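The Hold

The acceptance protocol for the hand controllers ran to nineteen pages, and Oratile Nkosi had written all of it. It defined a trial, a success, and a failure. It did not define a preference. Mabaso had asked for a recommendation by the end of the year, and the recommendation was to follow from the table on the last page.

There were two controllers. Skalurow was the newer one. It took a target pose for each finger, drove to it, and corrected from the motor encoders as it went. Kiltar was older and ran slower. It estimated tendon tension, compared the estimate to a model of the hand, and closed when the two agreed. Both ran on the same hands, the same arms, and the same power supply. The only thing Oratile changed between blocks was the software, and he changed it on a schedule drawn up before the first trial so that he could not favor either one by accident.

The tasks were domestic. Pick up a cup. Open a drawer. Take a towel from a bar, and put it back. The towel was the difficult one. A cup has the same shape every time. A towel has the shape it was left in.

He had come to the Ekville site in the fall expecting to stay three weeks. The room assigned to him had a heater that could be on or off. He kept it off during trials, as the temperature of the tendons affected their stretch, and wore his coat. In the evenings he turned it on and read logs.

Skalurow did well from the first day. Its closing motion was quick and nearly identical from run to run. When it failed, it failed plainly. A finger pushed the cloth ahead of it and closed on nothing, or two fingers met with the fabric on the wrong side. Oratile could watch one of these failures once and write the cause in the log without watching it again.

Kiltar failed in a way he did not like. The arm would bring the hand to the towel, the fingers would open to the correct width, and then the hand would stop. Motor current stayed flat. The tension estimate stayed inside its band. After a time the fingers closed, and the grasp was usually good, but by then the trial timer had expired. Section 4 of the protocol said that a grasp completed after the timer was a failure. He had written Section 4 in March, at a desk, with a cup in mind.

He looked for the reason in the usual places. He replaced the cable on the left wrist. He checked the connector box beside it and reseated the plug. He reran the tension calibration, which took most of an afternoon and changed the third decimal place. He asked whether the network was dropping packets and found that it was not. He swapped the left hand for the spare, and the spare stopped too.

The delay was not constant, and this bothered him more than its length. It never appeared on the drawer. It appeared on the cup if the cup had a handle. It appeared on the towel nearly always.

The author of Kiltar was Nomvula Ngubane, who worked two buildings over on something to do with wheels. Oratile had met her once, on the stairs. The protocol discouraged contact between the evaluator and the developers while trials were in progress. He had written that section too. So he logged the delay as "pre-grasp latency, cause unknown" and went on to the next block.

The last block ended on a Friday. Over the weekend he merged the files and discarded the runs in which the emergency stop had been pressed. What remained was 2,514 trials. Skalurow's failures fell into the categories he had expected. Kiltar had 211 failures, and when he sorted them by cause he got a single long column of timeouts with nothing else in it. He sorted them again by a different field in case the first sort had gone wrong.

In all of its trials, Kiltar had not dropped anything. The protocol had no line for that.

He sent one message to Nomvula Ngubane on Sunday night. Trials were closed, so the section on contact no longer applied. He checked the wording first.

She came on Monday, December 20, 2021, before the building heat was up. She had brought her own chair, a rolling one, and pushed it in ahead of her.

"You wrote 'cause unknown,'" she said.

"The cause was unknown."

"It's in the source. There's a comment."

"The comment says 'hold.'"

"Right."

He waited. She sat down and looked at his plots. She went through them in order and did not speak until she reached the one with the gap in it, where the fingers were open and the current was flat.

"What do you think it's doing there?" she said.

"Waiting for the tension estimate to converge."

"Look at the estimate."

He looked. The estimate had converged at the start of the gap. He had looked at that trace many times and had read the flat part as noise too small to see. It was flat. The controller had everything it needed to close the hand and was not closing it.

"So it's a fixed delay," he said.

"It isn't fixed. You've got the spread right there."

"Then it's conditional on something."

"It's conditional on the kind of object. Things a person could be holding the other end of." She rolled the chair back a little. "A drawer, no. Mug with a handle, yes. Towel, yes. It gets to the object and it opens, and then it gives the other person time to take it."

"There is no other person."

"Not in your protocol."

Oratile thought about the document. There were pages on lighting. There was a paragraph on the permitted humidity. The word "person" appeared once, in the safety section, where it was followed by the words "shall remain outside the marked area."

"How does it decide how long?" he said.

"It watches for load. If the object moves and the hand didn't move it, then somebody else has it and the hand backs off. If nothing moves, it closes. The first version waited on a plain timer. I tested it with my father. He had a stroke, and he could do a towel, but he took a while to get his arm up to it. The timer kept beating him. He'd be almost there and the hand would take it." She was still looking at the plot. "So I made it longer. He said it was still rude, so I made it longer again."

"How long is the longest?"

"As long as he took."

"Is that written down somewhere?"

"It's a constant. It's in the header."

He found it. It had four decimal places, and there was no comment beside it.

He asked whether she would sit through a run. She said she had half an hour. He loaded Kiltar, set the arms to their start position, and checked the marked area, and out of habit he read the checklist aloud. Head camera, streaming. Wrist camera, streaming. Cuffs seated. Cables clear of the countertop. The pink towel was folded over the bar. He put the two camera views up on the monitor, the head view first, and she moved her chair until she could see both.
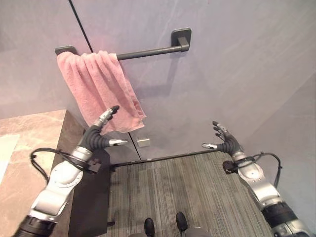
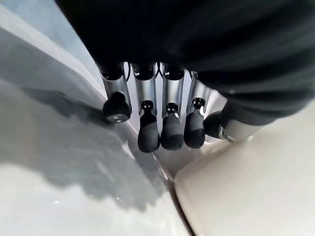 "Stop the timer," she said.

"It doesn't affect the controller."

"It affects you. You keep looking at it."

He closed the timer window. Without it there was less to look at. He noted that the room made a sound, from the fan in the power supply, and that he had not recorded this sound as a possible source of vibration. He noted that the controller state still read HOLD.

"Can I go in?" she said.

The safety section was clear on this. He read it to her. She agreed that it was clear. He lowered the current limit to the service setting, put his palm on the emergency stop, and entered the deviation in the log with the time and both their names. Then he said she could go in.

She walked across the marked line and stood at the towel bar. She lifted her right arm slowly, more slowly than she needed to, and with the elbow held in against her side. It was not how she had reached for the door handle that morning. Oratile understood that she was copying someone. She took hold of the hem and pulled a little.

The load trace moved. The state on his screen changed from HOLD to YIELD, a state that had not occurred once in the whole set and that he had listed in an appendix as unreachable.

"There," she said, and put the towel back, and straightened the fold.

She left with her chair at the half hour. He raised the current limit, entered the time, and ended the deviation.

The report took him the rest of the day. The table on the last page could not be altered, and he did not alter it. By the criteria in Section 4, Skalurow was ahead by a clear margin. He stated this in the first sentence of the summary, where the people at Mabaso would read it. In the second sentence he wrote that all failures recorded for Kiltar were timeouts, that the timeouts were intended, and that the evaluator had classed the intended behavior as a fault for the duration of the trials.

He struck "unreachable" from the appendix and typed "not tested."

Then he opened a new file and copied the protocol into it. He kept the lighting pages and the paragraph on humidity. Under "Participants," where the old version went straight to "Equipment," he put a line for a second person, seated or standing, either arm, any speed. The template required a maximum duration for each trial. He tried several numbers in the field and deleted each of them, and at six he turned on the heater and wrote to Nomvula Ngubane to ask what her father would consider polite.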